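Friday, May 30, 2025

Back on the Rafferty 386 and the dial-up line. Left off in March with the machine booting from floppy but not from the hard disk.

Swapped the ribbon cable first. No change. Cleaned the contacts on the controller card and moved it one slot down, and the disk spun up and was found on the second try. Ran a full read pass before doing anything else. 22 bad sectors, all near the end, none in the directory area. Copied everything off to the Zustora box over the serial cable, nearly 185 files. Slow, but no errors. Checksums are in the text file next to the copies.

The old BBS software is all there. Message base opens in the viewer, 624 posts. The caller log stops in the middle of a line, so the last session was probably a power cut or somebody hitting the switch. I left the log as it was. Please don't "repair" it, work on a copy.

Modem: the Dorel external answers and then drops before the handshake finishes. Same thing with compression off. Same at 2400. The other one (beige case, cracked lid) connects fine through the line simulator at 9600, so the simulator is OK and the Dorel has a fault of its own. Suspect the small electrolytics near the transformer, one has a stain under it. Haven't ordered replacements yet.

Clock battery had leaked a little. Removed it, cleaned the board with vinegar and then alcohol. One trace looks thin but still has continuity. Setup has to be typed in by hand at every boot until we fit a holder. Drive type is 47, values on the card taped inside the case.

To do:
- recap the Dorel
- battery holder, with leads, away from the board
- second read pass on the disk
- try the Zukance terminal as a caller
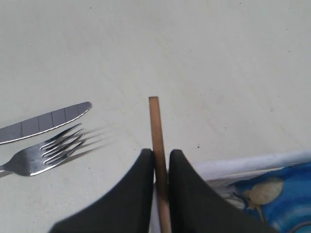 Nadiia Boiko
Workshop lead, old machines bench

Copies of the disk are on the shared drive under 386. Ask me before writing to the original.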